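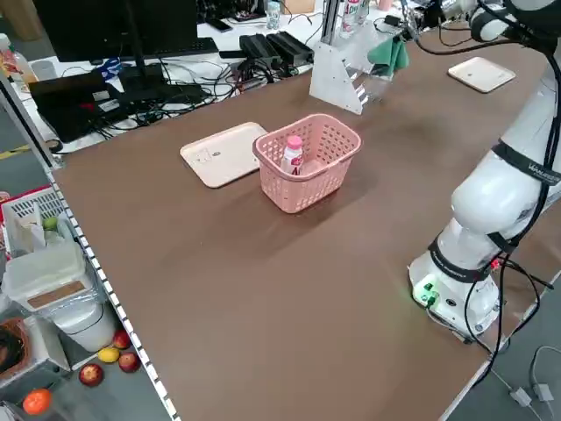
The question of which camera to trust for the grasp point took us more time than the grippers did, so I start with it. We tried the Illis camera in the fixed position beside the table and then the same model at the head position, both connected to the Iltley controller. The side position sees well over the rim of a basket. With the small bottle standing and leaning to the wall like this, the pink cap is easy to find and the detector has no difficulty. The square holes in the basket are a different matter, and I come to them below.

On Sunday, June 28, 2026, Dinesh Seneviratne wrote:
> Hello Svenja, hello list,
>
> We are deciding between head camera only and head plus side
> camera for a two-arm table. The budget allows the second camera
> but I don't want to calibrate it every week. Did you measure
> any difference with soft things, for example cloth? And do you
> still use the short fingers, or did you change to the long
> ones that Pantelis suggested in his last message?
>
> Dinesh

Dear Dinesh,

For cloth, yes, there is a difference. From the head position a cloth in a heap looks like one soft spot, and the highest point is difficult to find. From the side we see the folds better and the gripper closes on a real fold more often. I gave both setups 5 tries with the same cloth. The head camera alone was good in 3 of them, with the side camera added it was 4. I know this is too few to prove anything, please do not quote it as a result.

The side camera is also useful when both arms work at the same time. You can see if a cloth is still touching the tray when the arm begins to lift, and with the head camera the arm itself often hides this. 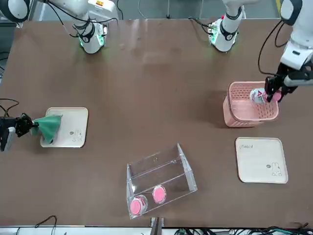

Side camera, both grippers busy: green cloth on the right arm, bottle in the basket on the left arm.

About the fingers: we stay with the short ones. The long ones from Brasholm reach deeper into the basket, but they bend a little when the force is high, and then the bottle turns around its cap. For trays with a low rim there is no advantage at all. Pantelis has higher boxes than we do, so for him it can be the right choice.

Now the holes. The depth image gets noisy where the camera looks through the basket wall to the table behind, and the clear acrylic things are worse, some edges are simply missing. We went through 3,728 depth images to find a good filter setting and in the end we cut away everything below the rim when the object is taller than the rim. It is not elegant. When the bottle is lying down, this does not work and we use the color image only. 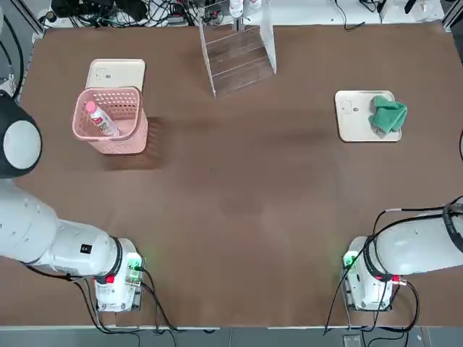 Calibration is the weak point, as you expected. The head camera keeps its values for a long time, but the side camera moves if a person leans on the post. Ragnvald Grønli wrote a short script which compares both cameras on the corners of the trays and gives a warning before the run. It is made for the Iltley controller, but I think only the part for reading the joint positions must be changed - the rest is normal Python. I can send it to the list if he agrees.

One question back to you: what delay do you have between image and gripper command? Ours became longer with the second camera and I did not find the reason yet. I will be away for the first days of July, so please do not worry if my answer comes late.

Best regards,
Svenja Reuter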